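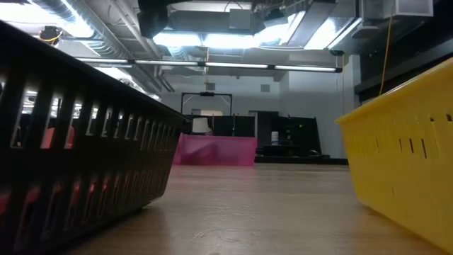 Chapter 4
Showing, Then Letting Go

The first task I ever taught a robot was moving a sponge from one basket to another, and I was terrible at it. I'd grab the arm by the wrist, shove it where I wanted it, and wonder why the replay looked like a drunk swatting flies. Luzius Auer, who ran the Hindora lab back then, watched me do this all one April and finally said, "You're steering. Try showing." It took me 200 more demonstrations to get what he meant!

So this chapter is about showing. We'll start with hand guiding, where you hold the arm and walk it through the job, and then move on to remote control, where you sit a few feet away with a pair of handles (my favorite, though my shoulders disagree). Both leave you with the same thing — a recording of joint positions over time — but they go wrong in different ways.

Before you read on, think about how you'd move a sponge between two baskets yourself. Where does your hand slow down? When do you start to let go? Jot it down. We'll need your notes in Section 4.2.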